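Clock offsets, again

Saturday, September 14, 2024

I spent most of this week on Plodby, the little tool I wrote last December to line up the recordings from our hand-held grippers. I had told people it was done. It was done for the old recordings. The new ones broke it in two places, and I want to write down what I found before I forget.

For anyone new to this blog: we record people doing small jobs with a gripper in each hand, then train a policy on the recordings. Each gripper has its own camera and its own idea of what time it is. The head camera has a third idea. Plodby reads all of that, works out how far apart the clocks are, and writes one file per episode with everything on one timeline. The training code at the other end trusts that file completely.

The first sign of trouble came from Skedora, our job runner. It had finished the nightly batch with no errors, 749 episodes in and 749 out. Then I played back the policy trained on them and it closed the fingers early, every time, on every start position. It closed them on air and then carried on to the next step as if it had picked something up.

My first guess was calibration. I lost a day to that. I recomputed the hand-to-camera transform for both grippers, compared it with the one from the spring, and got the same numbers to within noise. I should have looked at the timing first, but the timing plots from Plodby were all green and I believed my own plots.

The way Plodby finds the offset is simple. It takes the rotation speed of the gripper as seen by its own tracking, takes the rotation speed of the marker cube as seen from the head camera, and slides one over the other until they match best. If you wave the grippers about at the start of a take, there is a clear peak and you get a good answer. The old protocol had a wave at the start. The new protocol dropped it to save a few seconds per take, and I had agreed to that in a meeting and then forgotten.

Without the wave, the start of each take is two hands moving slowly toward something. The rotation signal is nearly flat. Slide one flat line over another and you get a match anywhere. Plodby picked the best peak it could find, which was noise, and reported it with the same confidence as always. That was the first bug. The score I was plotting was the height of the peak, and a flat signal has a perfectly respectable height once you normalize it. What I needed was how much the best peak stood out from the second best.

So the score is now the ratio between the two. With that in place a lot of the green plots turned red, which was unpleasant to look at but at least agreed with the robot.

The second bug was mine too. When the head camera loses the cube for a few frames, Plodby fills in the gap with a straight line between the last good pose and the next good one. For short gaps that's fine. For longer ones it invents a slow, even rotation that was never there, and the matching step then uses this as real data. In the new task the hands spend a lot more time turned inward, and turned inward is exactly when the cube faces are at a bad angle to the head camera. So the gaps got longer just as the signal got weaker.

The fix was to carry a mask along with the poses. Filled frames stay in the output, flagged, but the matching step skips them. I thought this would be a ten-line change. It touched most of the loader, which had been quietly throwing away the flags I needed at three different points. Whoever wrote that loader was in a hurry, and it was me.

After both fixes, the right gripper came out 12 frames off in the worst episodes. At our frame rate that is more than enough to explain fingers closing on air. The left was better, and I don't know why yet. I'd like to. It may only be that people lead with the right hand and start moving it sooner.

I also tried estimating one offset per session and sharing it across all episodes, on the theory that clocks don't jump between takes. They don't jump, but they do drift, and over a long session the drift was bigger than the error I was trying to remove. A straight-line fit over the session works much better. Each episode votes with its ratio score as the weight, the bad ones hardly count, and the line goes through the good ones. This also means I can rescue most of the episodes with no clear peak, since their neighbors tell me where they should be. I had been ready to throw them out and ask for new takes.

A note on speed, mostly for myself. The session fit needs every episode loaded before any can be written, and the old code did them one at a time. I now do a first pass that only reads the rotation signals and a second pass that writes. On my laptop it takes a bit longer overall. On Skedora the first pass goes wide and it doesn't matter.

Still to do: the Coutinho export needs the flags in its own format, and the readme still describes the wave as required – I'd rather bring the wave back than rewrite the readme. I'll ask on Monday. The retrain is queued for the weekend and I've left the finger-closing threshold alone, so that only one thing changes between runs.

The task we have been recording is a small orange object inside an appliance with the door open. Going in past the door takes slow, careful hands, so there isn't much rotation to match on.

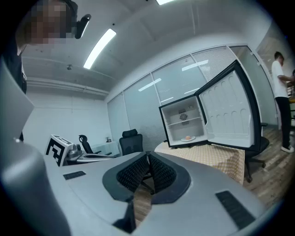
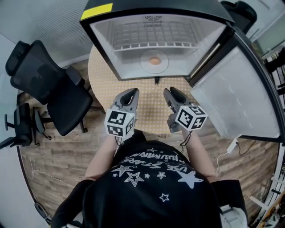 Comment from Refilwe Nkosi: We hit the flat-signal problem on the Ravance data and ended up matching on all three rotation axes separately, then adding the scores. It helped more than the peak ratio did for slow takes, where one axis usually has something in it even if the total looks dead. One warning about the line fit over a session: check whether anybody restarted a camera halfway through. Ours had a restart, the fit ran straight through the step, and both halves came out wrong by the same amount in opposite directions. Splitting the session wherever the frame counter resets was enough for us.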